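Chapter 7
When the Log Says Everything Is Fine

Most accounts of robot failure are written by people who were not in the room. They begin with a cause, work back to a symptom, and leave out the hours in which the cause was anyone's guess. This chapter takes the opposite route. We start with a cell that stopped, a log that reported no fault, and a vendor who was sure the operator had done something wrong.

The cell was a two-arm bench setup at Cosgrove, used for light assembly and cable handling. The control software was a package called Vetix, and the safety relay came from Lurnorska. Over 12 shifts the cell completed 223 cycles and halted 41 times without being asked to. The log marked every one of those halts as a "normal stop." Readers should be suspicious of that phrase wherever they meet it. A normal stop is a stop the software has no other name for.

The first explanation offered was operator error. It usually is, and it costs the vendor nothing. The second was electrical noise, which has the advantage of being hard to disprove. Neither came with a measurement attached. The halts fell on different operators, at different times of day, and on Thursday afternoon the cell stopped twice while everyone was at lunch.

What the early reports barely mentioned was cable. Bench cells collect it. It hangs off the arms in loops, crosses the work surface, and runs under fixtures where it can be pinched or tugged each time something moves. Drawings seldom show any of this. A drawing of a cell is a drawing of the parts somebody bought, and slack is not a part.

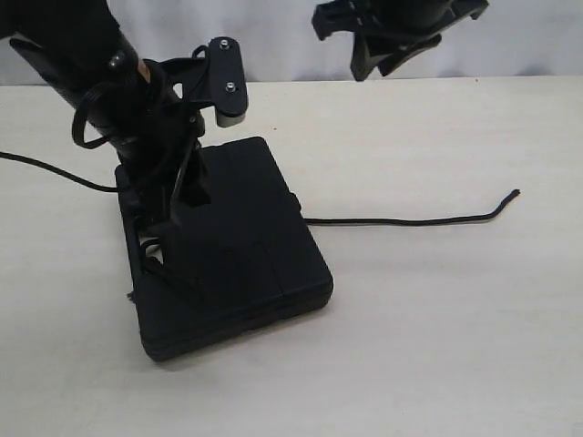 7.1 What a Loose End Can Tell You

A cut cable with a frayed end is easy to read as the answer. Resist that. A damaged cable proves only that a cable is damaged. It may have been carrying a signal, or it may have been left over from an earlier job. Before you blame it, you need to know which circuit it belonged to, whether the cell depended on that circuit, and whether the halts match the times it was disturbed.

The Grolten method, used through the rest of this chapter, asks for these checks in a fixed order:

1. Isolate the power and lock it out before touching anything.
2. Trace every conductor by hand from end to end, including those that seem to go nowhere.
3. Write down what each one does, and mark "unknown" where you don't know.
4. Compare the list with the drawing and keep both.

The method is slow, and its supporters claim more for it than they have shown. It would not have caught the software fault described in Section 7.4. Step 3 is still worth the time, because "unknown" is the entry most often missing from a fault report.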